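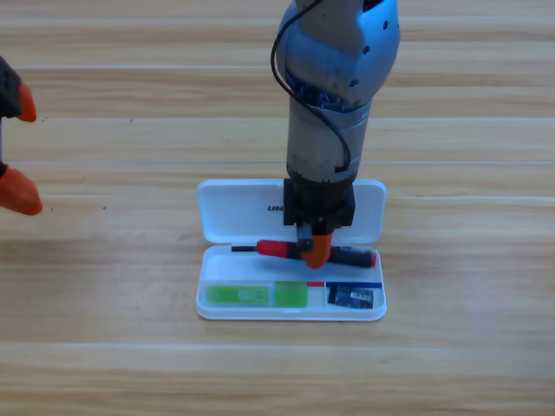 Tollis Desk Kit Project
Progress report to the Mandagi Fund
Period covered: February through April

Summary

The grant pays for 2,068 desk kits for elementary classrooms in Gritotberg and Andberg. At the end of April we had delivered 784 kits to Gritotberg and had another 927 packed and waiting for Andberg. The rest are on the shelf as empty cases, and most of what goes in them is in stock. We expect to finish packing in May and to make the last delivery before the summer break. We are two weeks behind the schedule in the application, and the reasons are given below.

What goes in a kit

Each kit is a white plastic case with a hinged lid and a shallow tray. Inside are a marker, a glue stick and a few small items that vary by grade. The teachers in Gritotberg asked for fewer things than we had first listed. The original list had scissors and a ruler. Most of the schools have plenty of scissors already, and the ruler we priced was too long for the tray. Both were dropped in February with the Fund's agreement, and the money went to a second glue stick per child, which is kept by the teacher and handed out in the winter term.

The case itself has worked out well. It opens flat enough on a desk that a child can get at the marker without emptying everything else out. The compartments are molded in, so there is no loose divider to lose. We did have some trouble with lids that would not stay shut on cases from the first shipment. Those were set aside and the supplier replaced them at no charge.

Packing

Packing is done at the Gritotberg workroom, on the wooden tables. We tried two ways of doing it. In February one case at a time was filled completely and closed before the next was opened. In March we changed to laying out a row of open cases and putting the same item in all of them, then moving on to the next item. The second way was faster for the small items and slower for the markers, which roll. We now put the markers in first, along the back of the tray, and do everything else in rows afterward.

The packing order is written on a card at each table:

Marker at the back, lying lengthwise.
Small items in the front compartments.
Glue stick last, cap on and pushed down.
Close the lid and press at both corners.

Cases are checked before they go in the carton. The check is short. Open, look, close. In March we found a run of cases with no glue stick, all from the same afternoon, when the box of glue sticks had been moved to another table to make room for a delivery. They were opened again and corrected before they left the building. Since then the glue sticks stay on the packing table until the last case of the batch is closed, even when space is tight.

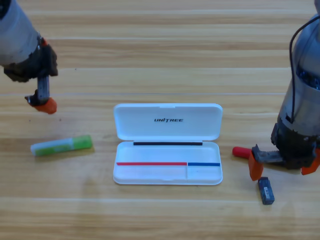

Glue sticks have been the slowest item overall. The first order came in two parts, three weeks apart, and the second part was a larger size than we had asked for. It fit in the tray but the lid would not close over it. We sent those back. The replacement order arrived in the first half of April and is the right size. This accounts for most of the two-week delay.

Markers arrived complete and on time. We opened one from each box and tried it on paper, and found one box where the ink was faint. That box is being kept back for use in the workroom and has been replaced out of the spares.

Cartons hold up to 35 kits. That is a little more than most classes need, so a carton is packed for one classroom and the spare space is filled with the extra glue sticks. Each carton has the school, the grade and the room number on two sides. In the Gritotberg delivery the label was on the top only, and once the cartons were stacked the school office could not read them. Labels on the sides cost nothing extra and the Andberg cartons have all been done that way.

Deliveries

The Gritotberg kits went out in the last part of March in one van over two mornings. Every school signed for the number of cartons on the sheet. One school had combined two classes since we took the order and ended up with more kits than children. They have kept the extras for students who join during the year.

Andberg was to have been delivered in April. The schools there asked us to wait until their testing was over, and we agreed. The cartons are taking up most of the back wall of the workroom in the meantime, and we have moved the folding chairs into the hallway. The van is booked for the middle of May.

Questions from the last review 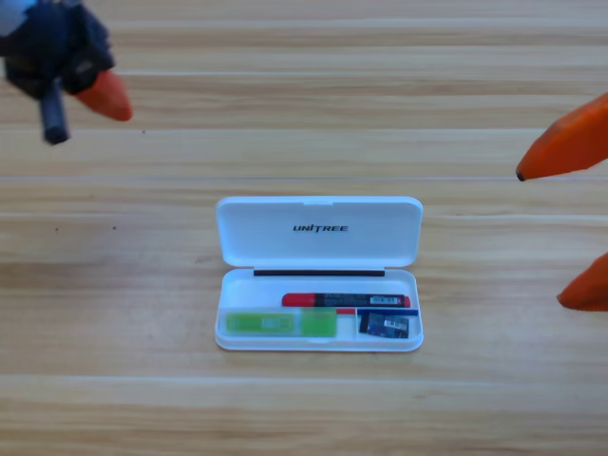 What does a teacher do when something in a kit runs out or goes missing?

Each classroom carton includes a refill bag with spare markers and glue sticks, and the teacher replaces items from that bag. When the bag is empty the school sends us the order slip that comes with the carton, and we send what is needed with the next delivery to that town. So far we have had refill slips from four classrooms in Gritotberg, all of them for glue sticks.

The review also asked whether kits should go home with the children. We have left this to the schools. Most keep them in the desks. Two classes send them home on the last day of the term and ask for them back. It is too soon to tell how many will return complete, and we will include the count in the final report.

Budget

Spending is slightly under the planned figure for the period. The cases cost what we were quoted. The return shipping on the oversized glue sticks was paid by the supplier. We spent more than planned on cartons, which went up in price between the application and the order, and less on van hire, as the Gritotberg delivery took two mornings in place of three. A full breakdown by line is attached to this report. We are not asking for any change to the total.

One request: we would like to move the unspent part of the van hire line to refills. Teachers have told us glue sticks will be the first thing to run out, and the slips received so far agree with that.

Work remaining

Fill the remaining empty cases. The small items for the upper grades are still short by one order, due in the first week of May.
Deliver to Andberg.
Collect the teacher comment sheets from Gritotberg. Fewer than half are back, and a reminder has gone to the school offices.
Count the stock left over and list it for the Fund.

The final report will follow in July.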